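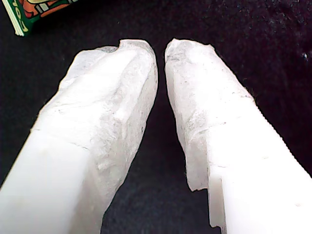
Fingertips over the felt, wrapping torn on the right-hand one.

Dec 8, 2023

Gripper on the Skidis cell. Fingers brought nearly together to look at the tips before changing anything. Wrapping on both is creased and lumpy, with small dark specks. The right one is worse - a jagged flap hanging down on the side facing the gap, ending in a little point, and wispy fibres on the other side. Smooth part of the fingers below looks all right on both.

Last rewrap was in October. Log says 4,000 cycles since then, so I'd call that the limit for this stuff. Siwan Pritchard wants to stretch it further but I'd sooner not until we've tried the Gronine roll.

To do, in this order:
Robot to service position, air off, tag on the valve.
Peel both tips, not only the torn one. Wipe off old glue and leave 15 minutes.
Rewrap with 2 layers, join on the outer face. The join was put on the inner face last time and I think the flap started there.
Re-zero the gripper. Closed position will shift with fresh wrapping.
Run 50 slow picks on the Ania program, then look at the tips again before going to full speed.

Felt wants going over with the lint roller as well, there are bits on it.

Prydderch still owe us the spare finger pair. Chase Monday.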